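Caps, Lids and Odd Bags: Notes From the Sorting Table
September 16, 2021

The cap drive that began in May has now filled 20 jars. Most of them came through the drop box at the Brimeck branch library, with the rest handed in at the Verkemley community hall during sorting afternoons. Thank you to every household that rinsed, dried and saved.

For those who missed the spring issue, the plan is simple. We collect plastic screw caps, sort them by color and size, and pass them on to Werkonico, the workshop on the canal road that presses them into flat sheets. The sheets come back to us and will be cut for the plant labels and drawer fronts in the hall's craft room. Werkonico asks for at least 1,000 caps of one color before it will run a sheet. White got there first. Blue is on 800 and should make it by the next pickup. Green and teal are kept together for now, and they are the slow ones.

Some of you have asked what makes a cap good or bad for pressing. Look inside it. A plain cap with a threaded wall and molded rings is fine as it is. A cap with a foil disc, a foam pad or a cardboard insert needs to have that part taken out, and if it won't come out with a butter knife the cap goes in the regular trash. Pump tops are no use to us – there is usually a metal spring in there. The same goes for flip tops with a second kind of plastic in the hinge.

Sorting is done at the long table with the checkered cloth on it. The cloth stays. Caps roll on the bare top and they don't roll much on fabric, and it can be gathered up at the corners and shaken out on the back step when we finish. Please put caps down with the hollow side up so the next person can check for inserts without turning each one over.

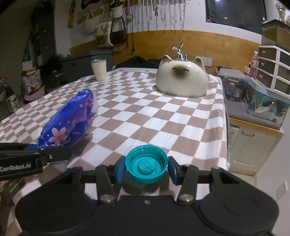 What to bring, and what to leave at home

Yes: screw caps from milk, juice, water, detergent and shampoo, up to the width of a jam jar lid. Wash them in warm soapy water and let them dry overnight. Damp caps in a closed bag smell after two days, and we have had to throw out a few batches.

No: metal lids, corks, bottle crowns, medicine caps with the push-and-turn ring, and anything with glue on it.

Bags: we can't recycle the shiny printed kind, the sort that gift wrap and snacks come in. If one is clean and still holds together, we will use it again for carrying caps. Otherwise please take it home with you.

Changes to the drop box

The box at the Brimeck library has moved from the front desk to the hallway by the coat hooks. It has a smaller opening now, after someone put a whole paint bucket in the old one. Bags that don't fit should come to the hall in person. Taşdemir Grocery has also agreed to keep a box next to the bottle return, and it will be emptied when the grocery does its own recycling run.

Next sorting afternoon

The hall will be open from two until five, with the kettle on. There are 41 bags waiting in the storeroom, nearly all of them mixed colors, so extra hands would be welcome. Children can sort if an adult sits with them. Bring an old toothbrush for cleaning threads – the hall's supply is worn flat – and a jar or tub with a wide mouth if you can spare one.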